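Buying hand-held grippers: questions we get from other departments
Last updated 28/09/2026

What are we buying, exactly?
Hand-held grippers, the kind a person carries around and squeezes, from Wistari. They come in pairs, one for each hand. The arms they will eventually teach are on a different budget line, and questions about that line go to Mathis Joly, who has heard them all.

How much is a pair?
$1,070, with foam pads fitted. Shipping is extra and is quoted after you have emotionally committed.

Can I order just one?
You can, and Kelly Oakley will sign for it. Then you will try to hold a box steady and open its lid, and in May you'll be back with a second form. Order 2.

Why didn't we go with the cheaper quote?
Sistell came in lower on the grippers and then charged separately for pads, mounting plates and something called "onboarding readiness." Once we added it all up the gap was small enough to fit in a rounding error. Their lead time was also longer, and it grew every time we asked about it.

Do I need to budget for spare parts?
Yes. Pads first, fingers second. The fingers are printed plastic with brass inserts, and the inserts hold up well. The plastic around them holds up until someone finds a longer screw in a drawer. We keep spare fingers on the shelf at Lurkden and charge them to your project code when you take one. Please write it down when you take one.

Can we print the parts ourselves?
The fingers, yes. Wistari supplies the files. Put printer time in your plan, though - the printer at Lurkden has a queue, and being next to it looking worried does not move you up.

What about the household items?
They go under consumables. Food containers, racks, mugs, whatever your task list calls for. Keep the receipts. Last year someone claimed 103 items on one line marked "kitchen," and finance would like that never to happen again.
Buy more than one style of container. Lids with hinged locking flaps are slower work than plain ones, so if your schedule assumes every lid takes the same time, your schedule is wrong.

How many sessions should I plan for?
For a first round we book 100 per task. Put the operator hours in the budget before the hardware. People cost more than grippers and also want lunch.

Does the room count as a cost?
It does if you use the one at Intarasuk, which bills by the half day. Bright white tables come with it. Check how they look on your recordings before you book a whole month, and bring a darker cover if you'd like one. The covers are not included - very little is.

Which pads should I put on the order?
The fuzzy black foam ones, unless you have a reason. They are rectangular blocks that screw onto the fingertips, and the usual job for them is pressing on the two sides of something smooth, like a plastic box stood on its edge. Harder pads cost less. Try them on your own containers before ordering a stack; returns are at your expense once the bag has been opened. 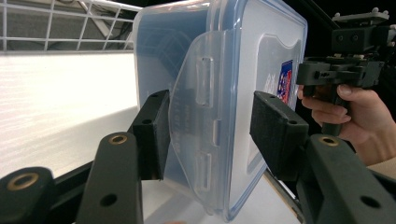

Who approves the order?
Kelly Oakley for grippers and spares, Mathis Joly for anything that plugs into a wall. Send the quote as a PDF with your project code in the subject line. Orders without a code go into a folder, and the folder is not checked often.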